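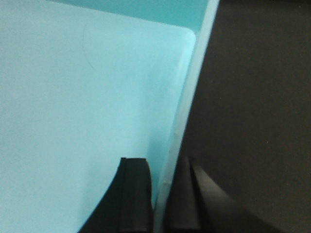 손목 카메라로 본 하늘색 트레이 테두리. 양쪽에 그리퍼 손가락.

월요일. 하루 종일 트레이 하나 집는 일에 관한 문서를 고쳤다. 집는 일 말고, 집는 일에 관한 문서. 우리 팀에서는 후자가 훨씬 오래 걸린다.

문제의 조항은 4.2다. "그리퍼는 용기의 테두리를 적절히 파지한다." 이 '적절히'를 두고 Jade Petrenko와 오전을 다 썼다. Jade는 규정 문서에 '적절히'가 나오면 빨간 줄을 긋는 사람이고, 나는 '적절히'를 쓴 사람이다. 결국 이렇게 바꿨다. 한 손가락은 테두리 안쪽, 한 손가락은 바깥쪽. 닫기 전에 일단 정지. 정지한 상태에서 손목 카메라 화면을 한 장 저장. 그다음에 닫는다. 써 놓고 보니 처음부터 다들 그렇게 하고 있었다. 그래도 이제는 번호가 붙었다.

점심은 또 김밥. Ekel 건물 지하 김밥집이 값을 올렸는데 단무지는 줄었다. 이쪽에도 표준이 필요하다.

오후에는 점검 기준. 사진을 크게 띄워 놓고 보니 트레이 안쪽 바닥에 가느다란 곡선이 하나 있다. 머리카락인지 긁힌 자국인지 나는 모르겠다. Jade는 그걸 모르니까 조항이 있어야 한다고 했다. 말은 맞는데 그 조항을 쓰는 건 나다. 삼십 분 뒤의 초안은 이렇다. "이물인지 손상인지 화면으로 구분되지 않는 선은 손상으로 기록하고, 사람이 육안으로 확인한 뒤 고친다." 테두리에도 작은 흠이 두 군데 보여서 같은 양식에 적었다. 비고란이 좁아서 '흠, 테두리, 아래쪽'까지 쓰니 꽉 찼다. 양식을 만든 사람도 나다.

힘 제한값은 아직 못 정했다. Friesen 쪽 초안에는 50이라고만 적혀 있고 단위가 없다. 뉴턴이겠거니 하고 넘어갔다가는 다음 감사 때 내가 설명해야 한다. 메일을 보냈더니 "통상적인 단위입니다"라는 답이 왔다. 저장해 두었다. 나중에 교육 자료에 쓸 생각이다.

하나는 건졌다. 사람이 작업대에 손을 넣을 때는 화면의 정지 버튼만 믿지 말고 정해진 절차로 동력을 차단할 것. 이건 Jade도 나도 한마디도 보태지 않고 통과시켰다. 올해 처음인 것 같다.

퇴근 전에 Visus 폴더 이름을 다시 정리했다. '최종', '최종2', '진짜최종'이 있었다. 문서 관리 규정은 '진짜최종'에 들어 있었는데, 열어 보니 '최종2'보다 오래된 판이었다. 둘 다 남겨 두고 그냥 나왔다.

내일은 4.3, 내려놓기. 첫 문장에 '부드럽게'가 있다. Jade한테는 아직 안 보여 줬다.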